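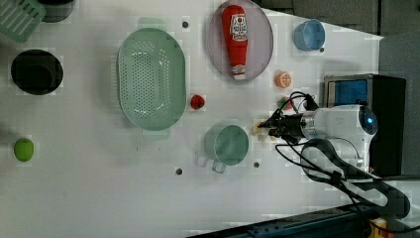
Plate, ketchup, colander and mug on a white tabletop.

Buying secondhand kitchen stuff: frequently asked questions

By Rhydian Harries. Last updated June 27, 2024

I have bought used kitchen things for years and I still don't trust most of what gets said about it. These are the questions that come in through the contact form, with the answers I'd give a friend who was about to spend money.

Is secondhand really cheaper?

Sometimes. People compare the used price with the full retail price, and almost no one pays full retail for a colander. Check what the thing sells for new on an ordinary sale week. If the gap is a couple of dollars, buy new and keep the receipt. The good deals are on heavy items that sellers don't want to ship or carry downstairs.

What does "like new" mean in a listing?

Nothing you can hold anyone to. The resale site Arboleda has five condition grades and I can't tell the middle three apart. I once got a "like new" saucepan from there with a lid from a different saucepan. Ignore the grade and ask for a photo of the bottom.

What about "vintage"?

It means the seller wants more for it. There are fine old pans out there, and there are old pans that were bad when they were made. Age doesn't fix a thin base.

Should I buy a used toaster oven?

I would, with conditions. See it plugged in. Look at the cord along its whole length, and at the plug. Open and close the door a few times. If the seller says it works but the outlet is in another room and it's a bad time, it's a bad time for you too. Also look up the model number for recalls before you go, which takes two minutes.

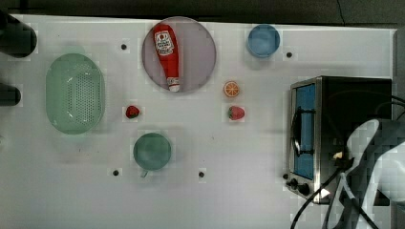 Toaster oven on the right side of the table.

Can I get baked-on grease out of one?

Most of it. Unplug it, take the rack and tray out, soak those in hot water and dish soap, and wipe the inside with a damp cloth and baking soda paste. Don't spray anything on the heating elements. The videos where a filthy oven comes up spotless in 40 seconds are skipping something, and I suspect it's an hour of scrubbing.

Are old plastic bowls and plates safe?

I don't know, and I'd be careful of anyone in a comments section who says they do. Manufacturers change their materials and old pieces often have no markings. My own rule is that unmarked plastic doesn't go in the microwave and doesn't hold hot food. If it's cloudy, sticky or smells of anything, leave it. For children I buy new.

Are starter bundles worth it?

Hardly ever. A store called Sondholm was selling one in April as a "1000-use kitchen set," and I wrote to ask what the 1000 uses were. The reply thanked me for my interest. Bundles are padded with small stuff you would never pick up on its own. Write down what you cook in a normal week, then buy for that.
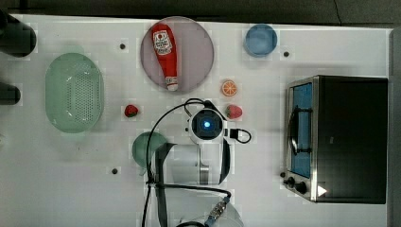
Ketchup bottle across a plate, with a small blue bowl to the right.

How do I check a used nonstick pan?

You don't, you put it back. Once the coating is scratched it's on its way out, and if it isn't scratched you still can't tell how often it has been overheated. Cast iron and plain stainless steel are different. Set those on a flat surface and see if they rock.

Can I trust the reviews?

I read the three-star ones. Benau, who make a popular hand mixer, had 483 reviews on the store page when I last looked, and 429 of those gave it five stars. A lot of them had been written the day the box arrived. "Looks great on the counter!" tells me nothing about a motor. Search the page for the word "stopped" and read what comes up.

Where do you buy, then?

Estate sales, mostly, and the Roscombe thrift store when I'm passing. Prices at Roscombe have gone up and the shelves are a mess, so I don't want to oversell it. Estate sales are better on the last day, when the pans are still there and no one feels like boxing them up.

What is always fine to buy used?

I don't like "always," but mugs, glass baking dishes and steel mixing bowls come close. Run a finger around the rim for chips.

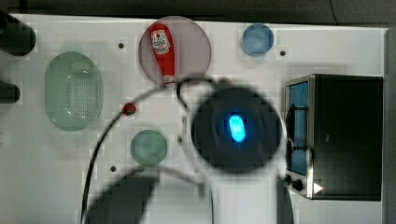
Colanders are a safe bet too if the holes aren't clogged and the handles are sound. Hold it up to a window before you pay. I've handed over two dollars for one with a crack running right through the base, and I had only myself to blame for that.

Do you get paid for any of this?

No. There are no affiliate links on this page. If you find a site where every single product is "the one you need," scroll to the bottom and read the small gray print.

You didn't answer my question.

Send it through the contact form. I answer when I can, and if I haven't used the thing myself I'll say so. Please don't ask me about air fryers, I don't own one.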